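How to practice the first touch alone

You need one ball and a flat wall. Stand four steps from the wall and pass with the inside of the foot. When the ball returns, stop it softly — the ankle must be relaxed, not hard like a stone. Make 100 passes with each foot.

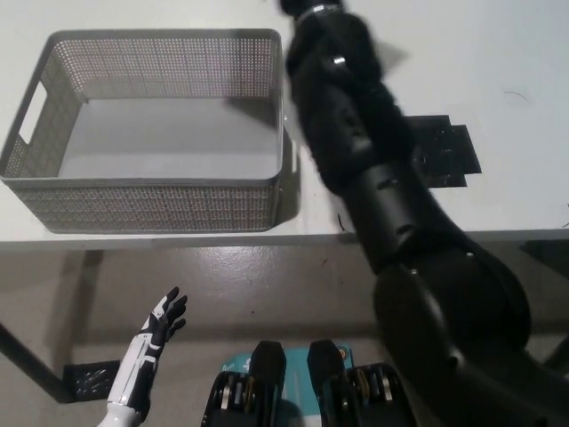

After this, turn your body a little to the side before the ball arrives. Our coach at Brarnar, Damian Ruchti, always asks us to look over the shoulder first. If the ball jumps away more than one step, pass slower and try again.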